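Dralthorpe Neighbors' Association
Minutes of the summer meeting, 28 July 2025
Held in the upstairs room of the Granstead Library

Welcome
The chair opened the meeting a little after seven and thanked everyone for climbing the stairs on such a sticky evening. The elevator is still out of order, and the library has apologized and hopes to have it running again soon. The minutes of the spring meeting were read and accepted, with one correction – the bench by the creek was painted green, and we had written blue.

Money
We began the quarter with $300 in the events fund and have $293 left, the only expense being stamps. There was some good-natured teasing about this, and a general feeling that we ought to spend a bit more and enjoy ourselves.

Wurnivlow Street crossing
The town has written back at last. It will repaint the crosswalk before school starts but can't promise a flashing light this year. Members who walk children that way were disappointed, and we had a long and lively talk about it. Agreed: the secretary will write again, kindly but firmly, and ask for the light to be put in next year's budget.

Block party
Paucar Lane has offered to host, and we were delighted to accept. The lane can be closed from noon, and we have almost 30 households signed up already! Everybody is asked to bring a chair and something to share. Wrapped treats are very welcome alongside the home baking, as they keep so well in the heat and any extras can go home in a pocket.
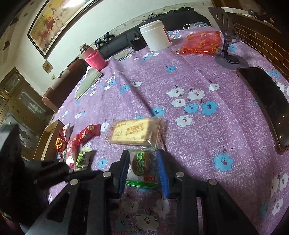

Wrapped cakes on a flowered cloth.

It was agreed to borrow 10 folding tables from the library and to return them the same night. Music will stop at nine, out of consideration for the little ones and early risers.

Any other business
A set of keys on a red ribbon was found near the creek path and is at the library desk. The leaf pickup list will go around in the fall.

Next meeting
November, same room, date to follow. The meeting closed at 8:40, and several of us stayed on to stack the chairs.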